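Une chatte retrouve ses petits à Osammont

Quel bonheur de voir Tollico ronronner ainsi ! Cette chatte tigrée, recueillie en mars par le refuge Pinheiro d'Osammont, a retrouvé lundi ses 2 chatons, restés coincés 14 heures derrière une cloison.

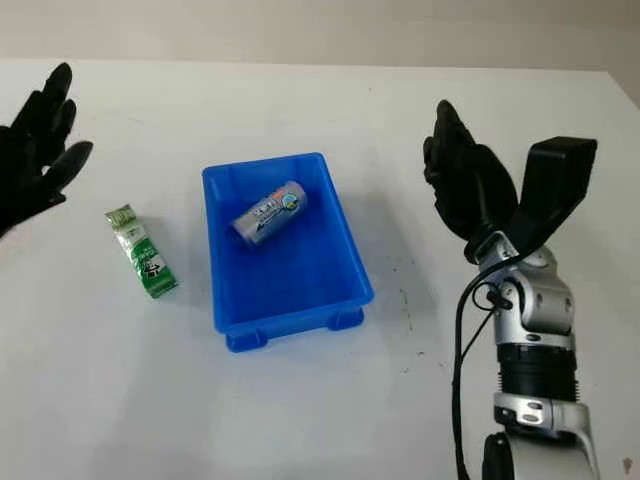

Une table blanche devant un mur clair.

C'est Oko, le vieux chien du refuge, qui a donné l'alerte en grattant le mur sans relâche - un vrai héros de 8 ans ! Dès l'ouverture du passage, Tollico s'est précipitée pour lécher ses petits de la tête aux pattes. 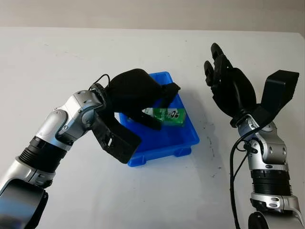 Depuis, toute la famille dort dans le même panier, et Oko monte la garde juste à côté. Les chatons, un mâle et une femelle, se portent à merveille et tètent avec appétit. Ils pourront être adoptés cet été, de préférence ensemble.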